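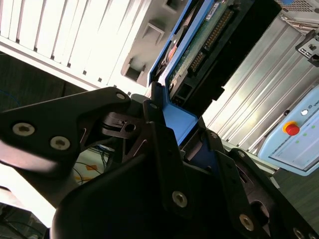
4.2 What we paid for, and what we'd skip

I had 50 drive swaps a week in mind when I wrote the first budget, and I priced the arm very carefully and the fingers hardly at all. Big mistake! The drives sit in plastic caddies, and the jaws have to press on a fairly small bit of blue tab, so finger shape ended up eating more of our planning time than anything else on the list. Milier quoted us $1,608 for a set of custom fingers, Cinel came in lower but wanted an order of 25 sets (we needed two), and I put 40 hours of our own bench time in the sheet for fitting and alignment — which I'd now call a line item of its own.

Figure 3. Hard drive in its blue caddy, held in the gripper jaws, with the circuit board exposed.
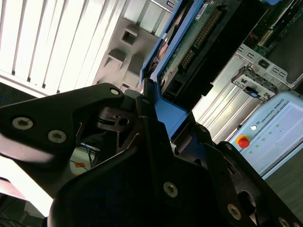 Glenys Catterall, reading a draft of this section, objected that I was still treating the chassis as free. Her point was that a shop with mixed servers would need to budget for caddies and spare chassis before it even asked for a gripper quote. I think she's right, and I've moved both lines to the top of the planning sheet in Table 2, ahead of the fingers and the arm.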